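How to sort, clean and store a play kitchen

Play food spreads. You start with a set of fruit and a couple of plates, a relative adds a toaster, and within a year there are pieces under every sofa in the house. I go through ours twice a year, once in May and once before Christmas. It takes 45 minutes if the children are out and most of a morning if they are in.

What follows works for plastic and most painted pieces. Fabric food needs its own wash and I have left it out.

What you need

A large table you can wipe
A washing-up bowl
Mild washing-up liquid
An old toothbrush
Two tea towels
White vinegar
A few shallow boxes with lids
Masking tape and a pen

Step 1: Clear a table and put things out

Use a table, not the floor. Pale tops are best, as small parts show up against them. Put the plates and bowls down first and leave gaps between them. Fruit goes near the middle where you can reach it from either side. Anything bulky goes to one end.

Leave each piece where it lands for now. The aim at this stage is to see what there is and spot doubles. If two of you are doing it, agree who is putting out and who is checking, or you will keep moving each other's piles. 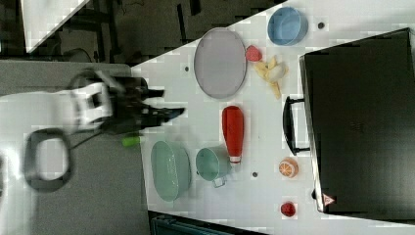
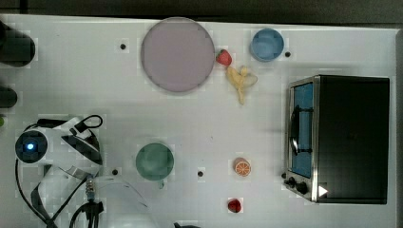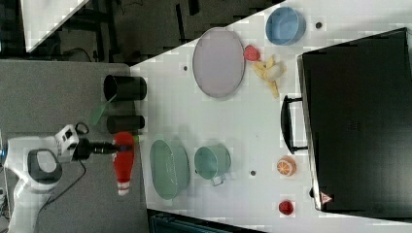

Plate, bowl, mug and fruit on a white top

Step 2: Check every piece

Pick each one up and run a thumb over it. You are feeling for splits along the seam, sharp edges and flaking paint. Squeeze hollow fruit over the sink. If water comes out, it has been in the bath at some point and there may be mould inside. Throw it away. I have tried soaking these in vinegar and the smell came back within a fortnight.

Pull gently at stalks, leaves, lids and handles. Anything that comes off and is small enough to swallow should go if you have a child under three in the house.

If a toy has a battery compartment, make sure the cover is screwed down. Take the batteries out before you store it. We lost a toy till to a leaking battery and it could not be cleaned up.

Step 3: Wash

Fill the bowl with warm water and a small squirt of washing-up liquid. Do the plates, bowls and cups first while the water is clean, then the solid fruit. Use the toothbrush on rims, handles and the holes in colanders, where old play dough likes to sit. A cocktail stick will get out the last of it.

Do not put toy appliances in water. Wipe the outside with a damp cloth, open the door if there is one, and wipe inside. Knobs collect grime around the base and the toothbrush is good for that too.

Fruit with peel that opens should be washed with the peel folded back. Dry under each section, then leave it open until the rest is done.

For sticky marks left by price labels, rub in a drop of cooking oil, wait ten minutes and wash again. Felt pen is harder. Vinegar shifts some of it from hard plastic but it can dull a painted surface, so try the underside first.

Step 4: Dry

Spread the tea towels and lay everything on them with bowls and mugs upside down. Turn them after an hour. Overnight is better if you can spare the space. Do not stand them on a radiator, as thin plastic will warp.

Step 5: Sort by how it gets played with

I used to sort by type, with all the fruit in one box and all the crockery in another. My neighbour Malou Fogh, who childminds, does it by game and I have copied her. A breakfast box has a bowl, a mug, a plate and some fruit. A picnic box has more plates and the odd cup. A shop box has the doubles, which is the one place where having several strawberries is useful.

Put one box out at a time and change it every couple of weeks. The children play for longer with less, and tidying up is a five-minute job.

Large items stay out on a low shelf. If yours have to be put away, store them flat at the bottom with nothing heavy on top of the doors or handles.

Step 6: Label and put away

Write the name of the game on masking tape and stick it on the short end of the box, so it can be read when the boxes are stacked. For children who are not reading yet, draw one thing from inside. Stack no more than three high.

Shallow boxes beat deep ones. In a deep box the small pieces sink and the whole lot gets tipped out to find them.

What to do with the extras

Good pieces can go to a toy library, playgroup or charity shop. Ring first, as many will not take toys without the safety mark on them. Bag sets together and tape the bag shut. Cracked plastic usually cannot go in household recycling, so check with your council.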